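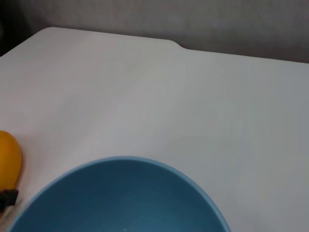 Blue bowl on the white table, seen from the wrist.

Workshop Tips: Table Setup for Pick-and-Place Practice
Istitz Robotics Club, bench notes, March revision

These notes cover the kitchen-object exercise: fruit into bowl, fruit out of bowl, bowl moved to a mark. They assume you have read the arm startup sheet and know where the stop button is. Corrections go to Zoia Karpenko.

Table surface

Wipe the table before the first run and let it dry fully. A damp surface changes how far the bowl slides when a finger touches it. Use a microfiber cloth and plain water. Glass cleaner leaves streaks that show up under the overhead lights.

Matte white is good for contrast and bad for hiding dirt. Pencil marks come off with a white eraser. Tape residue comes off with a drop of cooking oil, then dish soap, then water. Do not scrape.

Lighting

Keep it diffuse. Close the blinds on the window side after 3 p.m. If you can see a hard-edged shadow next to the bowl, move the lamp or bounce it off the ceiling. Glossy bowls will still show highlights on the inside wall. Small ones are acceptable.

Choosing a bowl

Pick one color that does not appear on the fruit or on the gripper. Plain, no pattern. The rim should be thick enough to find with a fingertip. Very light bowls creep across the table when bumped. Taras Mykhailiuk sticks a ring of shelf liner under his, trimmed 3 mm inside the foot so it stays out of view.

Approaching the rim

Come in from the side with the wrist level and the fingers open. Lower the tips until they overlap the rim, pause, then close. Closing while still descending tips the bowl. If the rim squeaks, back off and reduce the closing force one step.

Check cable slack at the wrist before the session. A short lead can hang freely, but it should not drag on the table at the lowest point of the move. Secure longer leads with hook-and-loop straps. Zip ties get pulled too tight and have to be cut off.
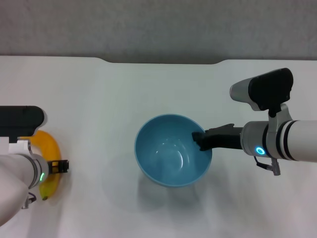

Right gripper at the bowl rim, left gripper near the banana.

Working with two arms

Agree on the zones first. Ours are left third, center, right third, and only one arm enters the center at a time. Myroslav Vasylenko's group lost most of a session to collisions before they wrote this into their script.

Park the waiting arm low and to its own side. Parked high, it blocks the head view. Confirm both status lights before sending any motion command, and write their colors in the log.

Handling fruit

Real bananas last 10 to 12 grasps before the skin marks. Slightly green ones hold up better. Grasp at the middle of the curve, across the narrow width, and lift straight up. For lemons and other round items, place the fingers at or just below the widest point, or the item squirts out.

Plastic fruit is fine for early practice, but it is lighter and slicker. Retune the force when you switch. Wash plastic pieces in warm soapy water once a month. Finger oils build up and the grip gets unreliable.

End of session

Home both arms, power down, cap the lenses. Rinse the bowl and store it upside down on the shelf in room 102. Bruised fruit goes in the compost, not back in the bag. Log sheets go in Catalina Figueroa's tray by the door.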